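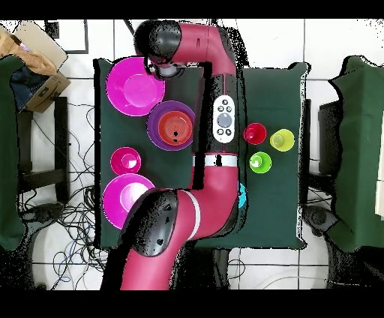

Can I still feed a sourdough starter that has sat in the fridge since September? Feed it twice at room temperature, a day apart, and if it rises and smells pleasantly sour you can bake with it.

Hello everyone,

I've put that at the top as it's the thing I get asked most, and I know some of you only read the first few lines (I do the same with the gas bill). The rest is for Cosimo, though anyone with a dense loaf on their hands is welcome to read along.

Cosimo Carbone wrote:
> I fed mine on Sunday with the Notari white and it hardly moved, so I
> baked with it anyway and got a brick. I used 400 g of flour and 20 g
> of salt. Is it the flour, the salt or me? There was also a layer of
> grey liquid on top which I poured away. My wife says to start again.

Dear Cosimo, please don't start again! Grey liquid only means it was hungry, and you can pour it off or stir it back in as you like. Pink or orange streaks, or any fuzzy mould, would be another matter and the whole jar would have to go in the bin.

The salt, though, I would look at. 20 g is what I put in with 1,000 g of flour, and I do wonder whether you copied it from the big-batch recipe I sent round before. For 400 g you want 8 g. Too much salt slows everything down terribly, and with a sleepy starter on top of that the poor dough hadn't much of a chance.

As for flour, the Notari is perfectly nice for the loaf itself, but I'd give the starter a spoonful of wholemeal rye for its first two feeds. I use the Rebelo one, which comes in the brown bag and keeps well in a tin. Keep the jar somewhere warm – mine lives on top of the boiler cupboard, next to the clean tea towels – and wait until it has properly doubled before you bake, however long that takes. My last one needed the best part of three days and I was very cross with it by the end.

Do write and tell us how the next one comes out, and slice up the brick for breadcrumbs in the meantime. They freeze beautifully.

With love to you both,
Bernadette Joly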